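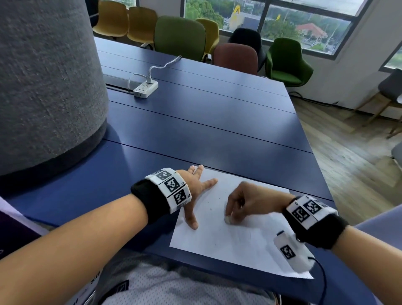 Hand work with an eraser on paper, recorded with marker cuffs on both wrists. Photo: Berkine

Berkine opens second round of hand recordings for its learning system

Ustwood, Jul 17, 2023 - Berkine, a developer of software for two-armed robots, has started the second round of its program to collect examples of everyday hand work. The recordings will be used to train Jendale, the company's learning system for small tasks at a table.

In the first round, 23 people recorded 423 examples in the company's office in Ustwood. The new round adds tasks in which the two hands have different jobs, such as erasing pencil from a sheet of paper, folding a napkin, or closing a pencil case. One hand must hold the thing in its place while the other one moves.

"When a person erases a line, the quiet hand is doing a lot," said Kátia Medeiros, head of data at Berkine. "It holds the paper, and it feels when the paper wants to slip. Our system had very few examples of this, and we saw it in the results."

Each participant wears a cuff with printed square markers on each wrist. The markers let the software follow the position of both arms through the task. Participants work sitting at a normal office table and at their own speed. They are asked to do the task as they would do it at home, and to repeat it if they wish. Examples with mistakes are also kept and are labeled separately.

The labeling is made by Tan, a partner company which has worked with Berkine on one earlier project. Every example is checked by 2 people before it goes to training.

"We write down when the hand starts to press, when it stops, and when the other hand changes its place," said Erlinda Tiongson, who leads the labeling team at Tan. "It is slow work. For the erasing task we changed our instructions 3 times already."

Recording continues until November. Adults who live in or near Ustwood can apply, and no experience with robots is needed. Sessions are paid, and both left-handed and right-handed people are welcome - at this moment the company is looking especially for left-handed participants.

Applications and press questions can be sent through the contact form on the Berkine website.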